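Pirico Window Star Kit, reviewed
Posted December 17, 2022 by Anneliese Stüber

My grandmother hung paper stars in the kitchen window every winter and took them down at the end of January, well after the neighbors had put everything away. I have tried to keep that up in our house in Melham. Usually I cut my own paper, but this year I bought the Pirico kit.
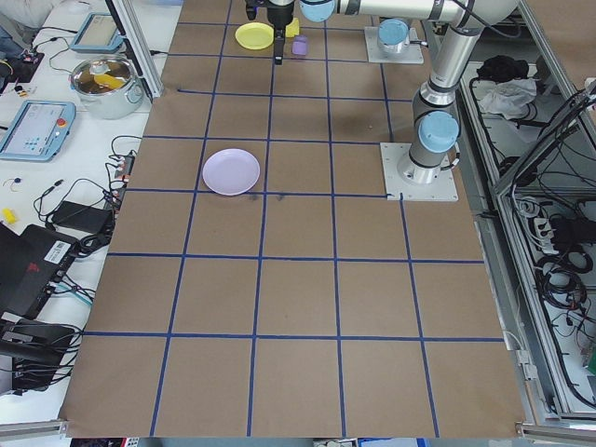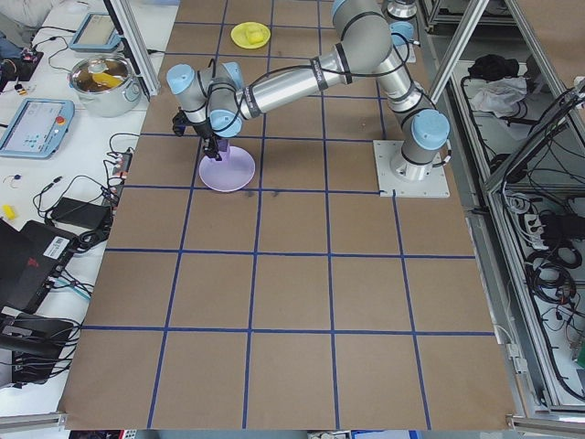
The kit has 90 sheets of translucent paper in three sizes, a bone folder, a glue stick and a booklet with 10 patterns. The paper is the best part. It creases cleanly, and the colors look good with daylight coming through them. The reds are a little dull, but the yellows and greens are very nice.

The booklet is less good. The first four patterns are clear enough that my eight-year-old did them alone. From the fifth on, the drawings get small and some steps are skipped. I had to fold the sixth one twice before I saw that the corners go under instead of over. The last star in the book took me 90 minutes, and that was with a lot of practice behind me.

I threw out the glue stick after two stars. It left lumps that show up as dark spots once the star is on the glass. A plain school glue stick from the drawer worked fine. The bone folder is plastic, whatever the name says, but it has a good edge and I will keep using it.

For comparison, last year I tried the Hiltular set. It costs less and the instructions are better, but the paper is thick and the folded layers block most of the light. Nolte sells loose paper close in quality to Pirico's if you already know your patterns and don't need a book.

I would buy the Pirico kit again for the paper. If you are new to this, start with the small squares and the first pattern, and use your own glue. We have seven stars up so far, mostly yellow, and one green one by the back door that my daughter won't let me straighten.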